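# My first linework tattoo, and the things I wish I had asked before

March 6, 2018 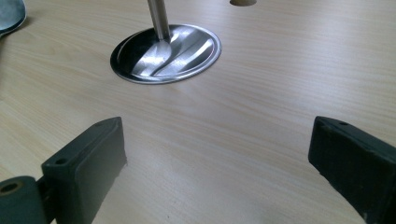

**Filed under: Body Art / Personal**

I wanted a tattoo since I was a student, but in my family it was not a thing that a decent person does. My grandmother believed that only sailors and prisoners have them. So I waited, I moved to another country, I learned to pay my own bills, and last spring I finally made an appointment in Drurnham, at a small studio called Fanerik.

The design is a compass rose from an old map. I found the map in a museum book, and it has the year 1707 printed in the corner. I do not have any connection with the sea. I only liked how the lines become thinner and thinner until they stop, and the small flower that marks the north. I carried a copy of this page in my wallet for almost two years, and I still liked it after two years, so I decided it was safe.

**Choosing the studio**

I visited 3 studios before I chose. The first one was very busy and the music was so loud that I had to repeat my questions. The second one, Barasa, was beautiful and clean, but they do mostly color work, big flowers and birds, and they told me themselves that fine lines are not their strong side. I respected this very much. They were the ones who sent me to Fanerik.

At Fanerik the artist looked at my copy for a long time and then said that it was too detailed for the size I wanted. I was a little offended. She explained that ink spreads under the skin with the years, and when two lines are very near to each other they will become one line. She drew it again with fewer points and more air between them. At first I missed the small details. Now I look at the tattoo and I cannot even remember which ones she took out.

The price was 300 dollars, and I left a tip on top of it. I know people who paid less and people who paid much more. I did not try to bargain, and I would feel strange to do it with something that stays on my arm.

**The day itself**

I was told to eat well before, to drink water and not to drink any alcohol the evening before. I ate so much breakfast that I felt sleepy on the bus.

The stencil took longer than I expected. She put it on my forearm, I looked in the mirror, and it was turned a little to the left. She cleaned it and put it again. Then I asked to move it closer to the elbow, and she cleaned it and put it again. I apologized each time, and she said that I should please stop apologizing and look carefully. If you are a shy person like me, I want to tell you: look carefully at the stencil, and speak. It is only purple ink at this moment.

About the pain, everybody asks. On the outer side of the arm it was like a cat that scratches you slowly. Near the inside of the elbow it was much worse, and I stopped talking there. The buzzing sound bothered me more than the needle for the first minutes, and after that I did not hear it anymore. The work took around 5 hours, with one break when I ate a banana and called my sister.

**Healing**

This was the part for which I was not prepared. For the first days my arm looked very good and I was proud. Then the skin began to peel, in small black pieces, and I thought that my tattoo was falling off. I wrote to the studio late in the evening with four photos. They answered in the morning, very politely, that it is normal.

The itching is terrible. You must not scratch. I used to slap it softly with my open hand, which looks strange in the office. I washed it with a soap without perfume and put a very thin layer of cream – the brand was Fadton, which the studio was selling at the desk, but they said that any simple cream without smell is fine. In the beginning I used too much of it and the skin became soft and sticky. After I used less, it was better.

I also did not swim and kept my arm out of the sun until it was healed. Now I put sunscreen on it when I go out with short sleeves, and I try to be strict about this.

**How I feel about it now**

One line on the south point is a bit lighter than the others. I noticed it after the healing and I was thinking about it every day for a week. The studio offered to correct it for free, and I still have not decided. Most of the time I forget it is there.

My mother saw it when I visited at New Year. She was silent, then she took my arm, turned it to the lamp and asked why the north is pointing to my elbow. I did not have an answer. I told her that I liked it better this way, and she said the flower is nice.

I am already thinking about a second one – something smaller, maybe a plant, maybe behind the shoulder where I would need a mirror to see it. I have put a drawing in my wallet again. If somebody has a tattoo behind the shoulder, please write to me how it was to sleep in the first week, as I can only sleep on my back.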